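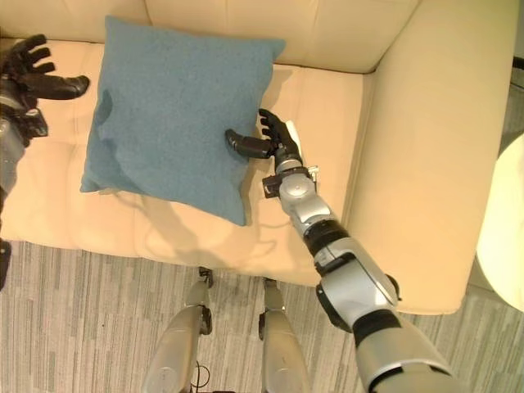
FLINBERG: The Flinberg regional government will extend paid parental leave for its employees from six to 10 weeks, with the new entitlement to take effect in November.

Labour and Public Service Minister Hiwot Gidey announced the change in the assembly on Thursday. It will apply to permanent and fixed-term staff who have completed 185 days of continuous service, including those in regional offices at Mereck and Asfaw.

Employees on leave will receive 80 per cent of their regular salary. The leave may be taken in a single period or divided between two parents where both are employed by the government — a provision not available under the current rules.

"The present arrangement has not kept pace with the needs of our workforce," Ms. Gidey told members.

Opposition critic Zewditu Shiferaw supported the measure but asked why casual employees had been excluded. The minister replied that their conditions would be considered in the next round of collective bargaining.

Departments are to issue revised application forms before the new rules come into force. Leave already approved will be honoured under its existing terms.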